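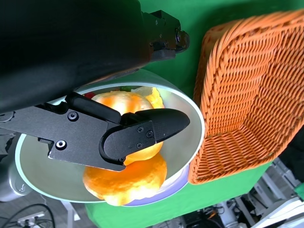

Remote control or hand guiding for a bowl-to-basket task

Drallov_Lab_Desk
Posted 7/26/25

Our group is preparing a set of demonstrations in which food-shaped items are moved from a bowl into a woven basket. Members are asked to comment on the method of teaching. The current plan calls for 30 demonstrations by remote control, with one operator driving both arms. The alternative is hand guiding, in which the operator holds the arm and leads it through the motion.

The draft procedure is kept under the project name Clirico. Comments on the text of section 7 are especially welcome, as it covers the approach to the bowl.

skodon_training
Reply 1

Our office recommends remote control for this task. When an operator guides the arm by hand, the operator's own hands and sleeves enter the camera view, and the recording then contains something that will be absent when the robot works alone. We discarded 22 demonstrations in March on these grounds.

rosenthal_methods
Reply 2

I must disagree in part. Hand guiding gives the operator a direct sense of contact with the rim of the bowl. Under remote control, new operators tend to press down too far before closing the fingers. The camera problem can be addressed by guiding the arm first, storing the path, and replaying it with the operator standing clear.

skodon_training
Reply 3

Replay is acceptable only if every item is returned to its exact starting position. With round items in a shallow bowl, this is difficult to guarantee. They roll.

Drallov_Lab_Desk
Reply 4

The layout with the toy donuts is attached for reference. The concern raised in Reply 2 applies to the approach over the metal bowl.
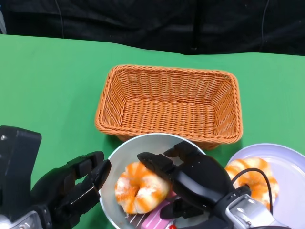
Both grippers at the bowl, with the right fingertips open above the striped donut and the basket empty behind.

rosenthal_methods
Reply 5

Thank you. I would ask that the procedure state which arm is to make the grasp. If operators choose freely, the set will mix two different habits. I would also route the black cable away from the plate on the right, as it crosses the second donut.

bench_safety_2
Reply 6

I support the comment on the cable. As to the choice of arm, I see no harm in variety, provided each demonstration is labeled left or right at the time of recording. Labels added later have been a steady source of error in our own files.

skodon_training
Reply 7

We would still prefer one arm for the first set. Variety may be added once the basic motion is reliable.

Drallov_Lab_Desk
Reply 8

The following will be entered in the draft. Remote control remains the method for all 30 demonstrations. The right arm makes the grasp, and the left arm stays open near the bowl. Cables are to be checked before each recording. Hand guiding will be reviewed separately, and rosenthal_methods is invited to submit a short proposal on replay, including a method for resetting the items.

rosenthal_methods
Reply 9

Agreed, with my objection noted. The proposal will be posted in this thread.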